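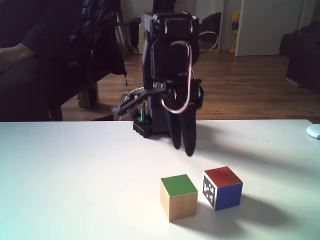

A letter in a historical romance has to do a job in the chapter where it is opened. Students often put one in to pass on news that the writer could not fit in elsewhere, and the reader notices. The same goes for any object you bring on to the page. With two wooden cubes standing on a white table, one of them with a green top, a writer who mentions the green has made a promise that the green will matter. A letter makes a bigger promise, as it has a sender, a reader and usually someone who should not have seen it.

By Emília Hrnčiar
Aug 13, 2026

We use cookies to remember your settings. By carrying on you agree to our use of them. Accept / Manage

Ditby Evening Classes: Writing Historical Romance
Handout for session 2: Letters

1. What the post was like

Most of you are setting your books between 1800 and 1830, so these notes keep to that period. Before 1840 the person who received a letter normally paid for it. The charge went by distance and by the number of sheets, and a second sheet doubled it. Envelopes were little used for the same reason. The sheet was folded, tucked in and closed with a wafer or with wax, and the address went on the outside.

Members of Parliament could send a limited number of letters free by signing the outside, which was called franking. A heroine staying in a house with a member among the guests might well ask him for a frank. He would then see who she was writing to, and you can use that.

Some writers saved paper by turning the sheet and writing across the first set of lines. This was called crossing. A crossed letter is slow to read, so do not have your hero take one in at a glance while he is getting down from his horse.

2. Who reads it, and when

There are three moments to choose from: the writing, the delivery and the reading. You seldom need all of them. In the class example, The Nestel Inheritance, Harriet writes to her brother in chapter 3 and we see her cross out a line. We do not see the letter again until her husband finds it in chapter 14. The chapter is 2394 words long and the letter itself takes up 349 of them, broken into two parts. Between the parts he gets up and shuts the library door.

Look at where the break falls. It comes after she admits she was unhappy at Dundton, and before she explains why.

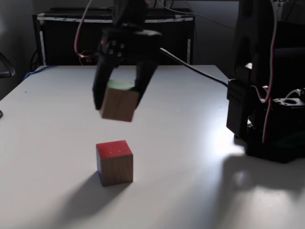

He has time to supply a reason of his own, and it is the wrong one. When he reads the rest he is already half committed to being angry. If the letter had been given whole, the reader would have had her reason at once and the quarrel that follows would look foolish.

3. How much to quote

Quote the part that changes something. Summarise the weather, the cousins and the price of muslin in a line, unless the dullness is the point (a man who writes to his betrothed about drains is telling us something). Long quoted letters are hard on the eye, and many readers skip them, especially in italics.

The voice must belong to the sender. Cover the signature and see whether you can still tell who wrote it. In first drafts the heroine, her aunt and the villain tend to write the same smooth letter. Let the aunt underline words. Let the villain be brief.

4. Common faults

– The letter tells the recipient things both of them know. "As you will recall, our father died in May" is for the reader, and it shows.
– It arrives too fast. Check the distance and allow for bad roads.
– It is left open on a desk by someone who has been careful for two hundred pages.
– An unmarried couple write freely to each other with no one remarking on it. Letters between them were widely taken as a sign of an engagement, so if yours are not engaged, somebody in the house should mind.

5. For next time

Write a scene in which a letter is read by the wrong person. Quote no more than six lines of it. Mr Asante's group will read first, so please bring spare copies. If your scene has no dialogue that is fine, but keep the reader of the letter in a room with at least one other person.

Bring the extract from chapter 14 again – we did not finish it.

© Ditby Evening Classes | Contact the office | Back to top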